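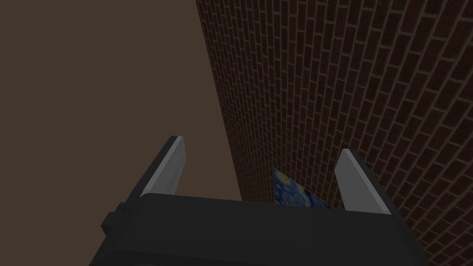 What does a night on the sleep study pay? It pays $80, and you get the money in the morning, before you leave.

Search this site Enter keywords Go

Print this page | E-mail this page

Skullbridge wants up to 193 adults who sleep badly. We doubt most pillow claims, including the ones our sponsor makes, and we'd like doubters to test them. Don't expect a cure. Sign-up closes in March. Write to Yeison Bermúdez, Sarnham office.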